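Work and Automation, Unit 5
Handout: Shelf work in small shops

This unit follows on from the warehouse material you had in June. The setting is smaller: a household goods shop with one main sales floor and a stockroom behind it. Our case is the Lolstead branch of Aidoo, which carries 3,193 product lines and has used an ordering system called Wumetti for three years. Read the handout before the seminar and bring your notes on task analysis.

1. What was automated

Before Wumetti, staff walked the aisles with a clipboard and wrote down what was low. The senior assistant turned that into an order, using her own sense of what would sell. The system now takes till data, works out the order overnight and prints a task list for the morning. Each line on the list gives a shelf, a product and an action: fill, face up, move or remove.

Nothing on the list is carried out by the system. Goods are still put out, straightened and taken down by hand.
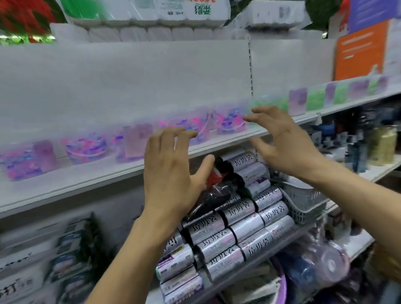 Small goods take up more of the shift than large ones. A pack of toilet rolls fills a lot of shelf in one movement. Hair clips and bin bags do not, and customers disturb them all day. The task list gives every line the same allowance, and this was the first complaint staff made. Dutesik, the firm that supplies the system, later let branches set their own allowances, but the Lolstead branch had no spare hours to work them out and left most as they were.

2. What changed for staff

Ordering went from a daily job to a weekly check. The senior assistant kept her grade and lost the part of the job she had been promoted for. She can overrule the order, but must enter a reason code, and there are only 6 codes. "Local event" is one. "I know my customers" is not.

Newer staff mostly liked the list. They could start work without asking, and they were told off less. They also learned the stock more slowly. Several could fill a shelf correctly and not say what was usually kept on it.

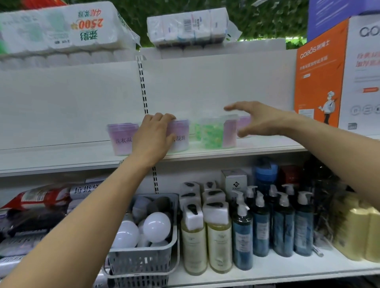

The stock figure in the system is also only as good as the last correction. A split tub of washing capsules thrown away without being scanned stays in the count, and no new one is ordered. Under the old method, someone would have seen the gap and written it down. Staff still see the gap. Whether they report it depends on how easy the handset is to get hold of, and the branch has one between five people.

3. Terms to know

Residual task: work left to people after the rest of a job is automated.
Override: a human decision that replaces the system's.
Phantom stock: goods the system counts that are not there.

4. For the seminar

Pick one residual task from section 1 and list the skills it needs. Then decide who in the branch should be able to override an order, and what they should have to record. Keep it to one side of A4.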